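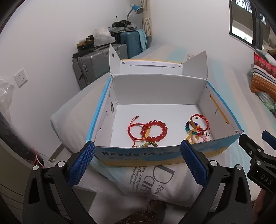 Student robotics club says its household data is ready. Its own numbers are less sure

September 27, 2026

The Kukemness student robotics club says it has finished the first stage of a project meant to teach a robot arm to handle small things around the home, the sort of job that most machines still do badly. Whether the arm has learned much is a question the club was not eager to answer this week.

Over the summer, members took hand-held grippers home and used them to pick up, hold and move everyday objects in bedrooms and kitchens. Each gripper carries a camera, and the recordings are supposed to show a robot how the same motions are done. The club set itself a target of 2,000 usable recordings by the end of August. It reached 1,632.

"We would have liked more, but the ones we have are good," said Sum-yee Tai, the student who runs the project.

How good depends on who is sorting them. In a first check, club members marked 1,126 recordings as clean, meaning the object stayed in view and the grip did not slip. The others were kept in the set with a note attached. Tai said the club had not decided whether to train on them, though a progress page put up by the club gives only the larger figure.

Small, awkward items make up a good part of the collection. Bead bracelets with cords were a favorite, and they were usually handled in or near a cardboard box so that the gripper had something stiff to hold. That makes for tidy recordings. It also leaves open what happens when the robot has to deal with the bracelets themselves, and with cords that catch on each other. Asked how many recordings show a gripper untangling one cord from another, Tai said she would have to look.

The project is paid for in part by Wanero, a local parts supplier, which has described it in a flyer as "the start of the robot that tidies your room." Tai said the wording was not the club's.

Tuncay Baysal, who teaches the electronics course many of the members take, was more careful. He said he was glad to see students leave the workshop and deal with real rooms, real bedding and bad light, and that they had learned more from sorting the recordings than from making them. He would not go further than that.

"A person holding a gripper is still a person," Baysal said. "They see the problem coming and they shift their wrist. I want to see the arm do it before I get excited."

The arm, which the students call Edov, has had one outing in front of visitors. At an open evening in August it was asked to move a small box from one side of a table to the other. It managed this on 7 tries, according to a sheet pinned up in the workshop. The sheet does not say how many tries were made in all, and two members who were there gave different answers. The software running that night had not been trained on the home recordings, so the result says little about the project either way.

There is also the matter of whose homes these are. Most of the recordings were made in the members' own rooms, with luggage, clothes and bedding often in view. The club says everyone who took part signed a form and could ask for a recording to be pulled. It has not said who will be able to see the full set once it is shared, or whether Wanero gets a copy. Tai said a written policy was being drafted.

Next up is a test against a rival student team, Hallgrímsson, which trains its arm with a joystick and has made no home recordings at all. Both arms will be given the same box and the same set of small objects, none of them seen in advance by either side. Baysal will keep the score, and he said that failed tries will be written down this time. No date has been set.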